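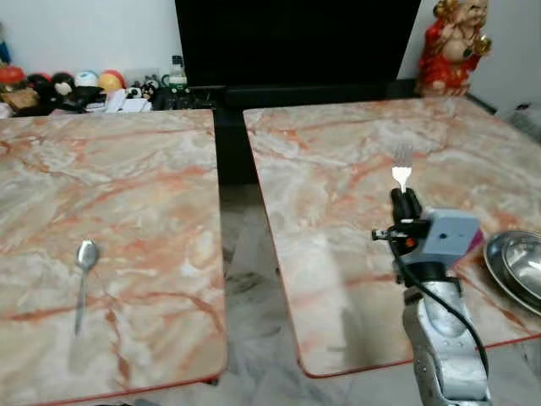 A fork held upright in the gripper during the Vernmont cutlery comparison.

Vernmont publishes first results from household gripper comparison

2018-12-13 – Vernmont has released first results from a comparison of two parallel gripper configurations handling ordinary cutlery on glossy domestic tabletops. The work began in September under the project name Inik and uses forks and spoons in a furnished room, with household items left where they normally stand.

Both configurations were mounted on the same arm and driven by the same controller. The baseline, Drama, uses rigid fingers with a fixed closing force. The second, Nurmi, uses the same housing with a revised finger profile and a closing force that is adjusted after first contact. A total of 425 grasp attempts were logged, 341 of them on single pieces lying flat. Nurmi completed more of the single-piece grasps without a second approach. Drama was faster to close and remained the more predictable of the two on spoon handles.

Veined, reflective surfaces were selected because they degrade edge detection along thin metal handles. Localization error was highest where a handle ran parallel to a dark vein in the pattern, and lighting was held constant to keep this effect comparable between runs.
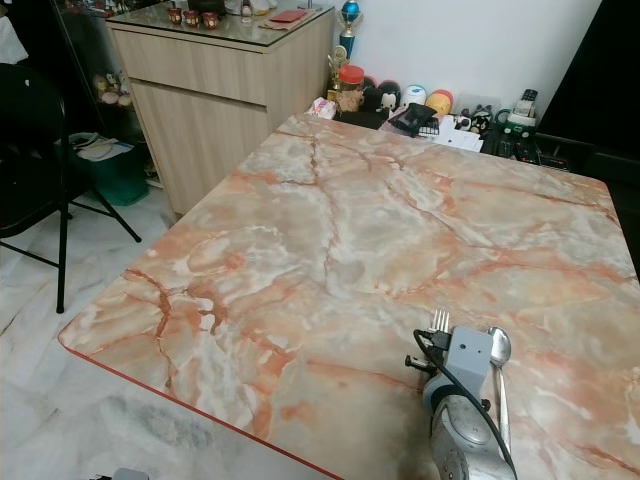
According to Nurmi's early testers, the closing force matters less than the approach angle, and a gripper that comes in two degrees too steep will push a fork handle away regardless of how its fingers are shaped. They have asked for approach angle to be reported separately in the next release. Vernmont has agreed to do so.

Finger wear was inspected every 40 cycles. No change in pad thickness was measured on either configuration, although the Drama pads showed light polishing at the tips.

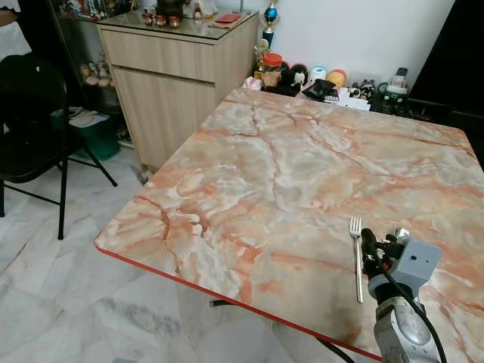
A further 169 attempts are planned with the controller's contact threshold lowered, using the same arm and the same cutlery. Cable routing at the wrist will also be revised – the present loop limits rotation near the end of travel and accounted for several aborted runs.

The full data tables, including aborted attempts, will be available from Vernmont on request once the second series is complete.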